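Projektbericht: Regeln für den sicheren Betrieb einer Zweiarmzelle beim Stapeln von Bauklötzen

Leonidas Panagiotou, Vasiliki Spanos
Hochschule Brendau, Labor für Handhabungstechnik
Stand: 14. Oktober 2025

1 Ausgangslage

Die Zelle Sillia wurde im Februar in Betrieb genommen. Eine schriftliche Betriebsanweisung fehlte bis zum Beginn dieses Projekts; die Einweisung erfolgte mündlich. Aufgabe war es, aus den allgemeinen Anforderungen an Industrieroboter (ISO 10218) und der ISO/TS 15066 einen Regelsatz abzuleiten, der für einen studentischen Laborbetrieb handhabbar bleibt. Als Prozess diente das Stapeln kleiner Bauklötze. Die Aufzeichnung der Läufe erfolgte mit der Software Moschos.

2 Greifen und Ablegen

Die Regeln 1 bis 4 betreffen den Greifer. Die Greifkraft wird vor jedem Lauf auf den im Laborbuch eingetragenen Wert gesetzt. Änderungen während eines Laufs sind unzulässig. Beim Ablegen auf einen Stapel fährt der Arm mit höchstens 80 mm/s an, bei freier Bewegung mit höchstens 100 mm/s. Nach dem Öffnen der Finger wird zuerst senkrecht abgehoben, danach seitlich verfahren.

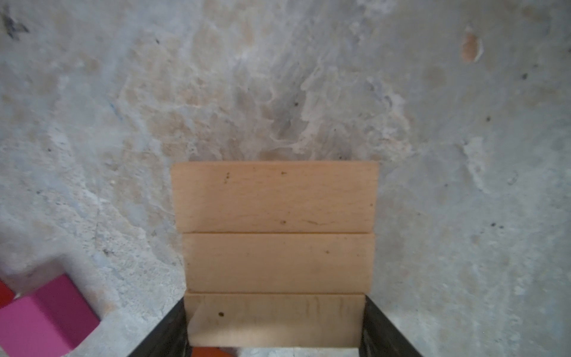
Gilt die reduzierte Geschwindigkeit auch dann, wenn sich keine Person in Reichweite der Arme befindet?
Die Grenzwerte gelten in jedem Betriebszustand, weil die Zelle über keine sichere Anwesenheitserkennung verfügt und eine Umschaltung daher nicht zulässig wäre.

3 Gemeinsamer Arbeitsraum

Beide Arme erreichen die Mitte der Arbeitsfläche. Regel 5 legt fest, dass jeweils nur ein Arm die Freigabe für den Stapelbereich besitzt. Die Freigabe wird in der Ablaufsteuerung als Token verwaltet und erst zurückgegeben, wenn der Greifer die Sicherheitshöhe erreicht hat. Regel 6 verlangt eine Sichtprüfung der Kabelschlaufen an den Handgelenken vor jeder Versuchsreihe – auch nach kurzen Pausen.
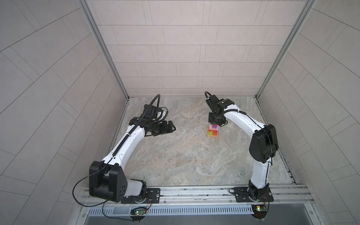
Abb. 2: Zweiarmzelle mit gemeinsamer Schiene, rechter Greifer über dem Stapelbereich

4 Auswertung

Protokolliert wurden 3538 Greifvorgänge, davon 1118 nach Einführung von Regel 5. In diesem zweiten Abschnitt trat keine Kollision zwischen den Armen auf. Die Taktzeit stieg durch die exklusive Freigabe um fast ein Fünftel, was für den Lehrbetrieb vertretbar ist. Eine Übertragung auf die baugleiche Zelle in Holtness wurde nicht untersucht. Offen bleibt ferner die Prüfung des Not-Halts bei Ausfall der Ablaufsteuerung; der zugehörige Prüfplan liegt im Anhang B als Entwurf vor.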